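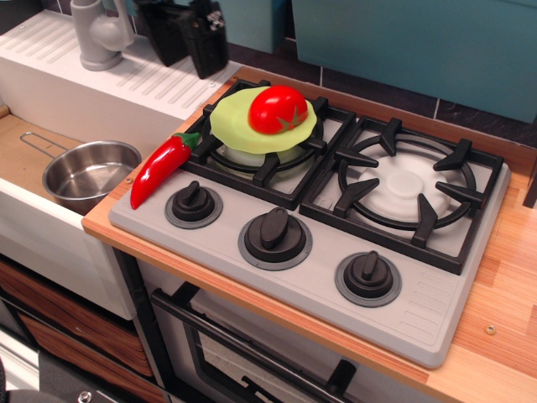
Search this site Search Go

November
By Ferdinand Zwahlen

When the arm stopped listening

The workshop of Dostance is on the second floor of an old printing house on Plotirska street, and the visitor hears it before he sees it: a compressor, a radio, and somebody closing small plastic doors again and again. The company teaches robot arms to do kitchen work. For the first months of training they use a children's play kitchen, and it was at this kitchen that the accident with the gripper happened.

I spoke with Prantl, the engineer who was on duty. She prefers that I use only her family name. She is a calm person and she answers slowly, often after looking in her notebook.

"It was Sunday, late in the afternoon," she said. "We had a simple task. Take the vegetable from the stove, put it in the saucepan, go back to the start position. We had done 322 runs of this task with the same software and I had no reason to be nervous."

On the next run the arm went down to the stove and did not stop at the correct height. It pushed the toy tomato against the burner grate, and it continued to push. The force limit in the program should have stopped it after a very short time. The arm pressed for some 4 seconds, until Prantl hit the red button.

"Four seconds is long when you look at it," she said. "The counter was bending. I heard the plastic. My colleague had been at the sink side to put the pan straight, and he had stepped away just before. I think about this more than about the counter."

The cause took two days to find. The force sensor in the wrist sends its values through a thin cable, and the cable had a broken wire inside, at the place where it bends most. When the wire opened, the sensor did not report an error. It reported zero. For the program, zero meant that the gripper was touching nothing, so it went on moving down to look for the object.

"This was our mistake and not the cable's," Prantl said. "Cables break. We accepted a zero as a good value. A real sensor is never exactly zero, it always has a little noise. If you see a perfect zero 300 times in one second, it is not a measurement."

The program now stops the arm when the sensor value is too quiet. There is also a second limit, taken from the current in the motors, which does not use the wrist cable at all. The cable itself, made by Skondomwood, is changed on a fixed schedule, and the old ones hang on a nail by the door with the date on a piece of tape.

I asked if the rule about people near the arm was also changed. She closed the notebook.

"It was always written that you do not reach in while the arm has power," she said. "But it is a toy kitchen. There are toy vegetables in it, and you feel silly to walk to the switch only to move a pan -- so people did not walk. Me also."

The power switch was moved. It is now within reach of the person who arranges the objects, and the arm cannot start again before this person has pressed a second button, two steps back from the counter. It makes every run slower. Some colleagues complained in the first week, she told me, and one of them still does.

The counter was repaired with glue and a new support underneath. Training continued the week after, with the same task and the same saucepan. When I left, Prantl was bending a new cable back and forth beside her ear, to hear if it made a sound.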